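Help wanted: snack table person, Thursdays

Hi! I run the after-school snack table at Perkine Hall in Fletham, and I've finally admitted I can't do it alone anymore. We're looking for someone cheerful to join me on Thursday afternoons, starting in May. It pays $25 an hour and you'd be home well before dinner.

The job is mostly fruit and plates. You'd lay the green cover over the table, put out the plates (I'm a big fan of the ones with a bit of purple in them) and get everything ready before the kids come charging in at 3:30.

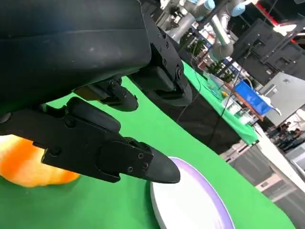
I like one plate per child and not too much on it to start with. They can always come back for more, and believe me, they do! You'd also wipe down, wash up and keep an eye on the shopping list. I'll show you where everything lives, including the cupboard with the sticky door.

Tangerines are our big seller right now, so I hope you don't mind peeling. We take the whole skin off, then pull the fruit into chunks, with a few segments left together for the older ones.

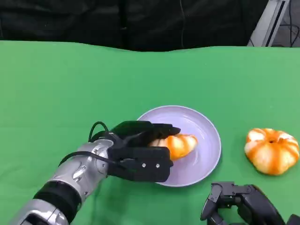 Don't fuss over the white stringy bits, life's too short. The little ones get single segments, and I'm picky about checking for seeds.

You don't need kitchen experience, but you do need to be 18 or older, okay on your feet for a couple of hours and happy with noise (so much noise). Local folks preferred, parking is tight.

Interested? Drop a note at the Perkine Hall desk, 119 Seixas Street, and tell me a bit about yourself and when you could come by for a chat.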